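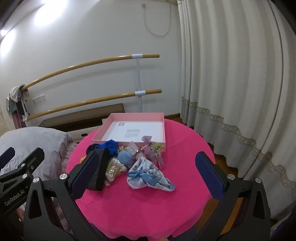
Round table with a pink cloth and an open pink box lid or tray.

Washing and Blocking Small Crochet Items

Small pieces distort more easily than blankets, so wash them by hand and support them while they dry. These steps suit cotton and cotton blends. For wool, use cool water throughout and do not rub.

1. Check the yarn label. Dider cotton tolerates lukewarm water; Teoh blends need cold.

2. Test for dye loss. Press a damp white cloth against the stitches for 19 seconds. If color transfers, wash the item alone.

3. Fill a basin with 2 quarts of water and add a teaspoon of mild detergent. Submerge the item and squeeze gently — do not wring. 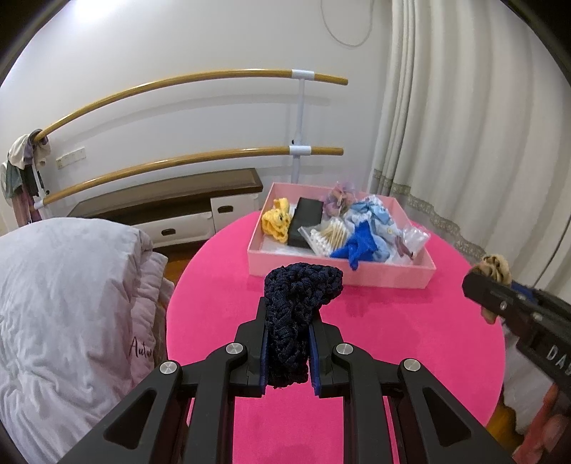
4. Rinse until the water runs clear. Roll the item in a towel and press out the water.

5. Shape on a flat, dry towel. Leave anything with elastic inside relaxed; pinning it open strains the core.

6. Dry away from direct heat. Turn the item once, when the top feels dry. Thick stitches hold water at the center, so leave them overnight before storing.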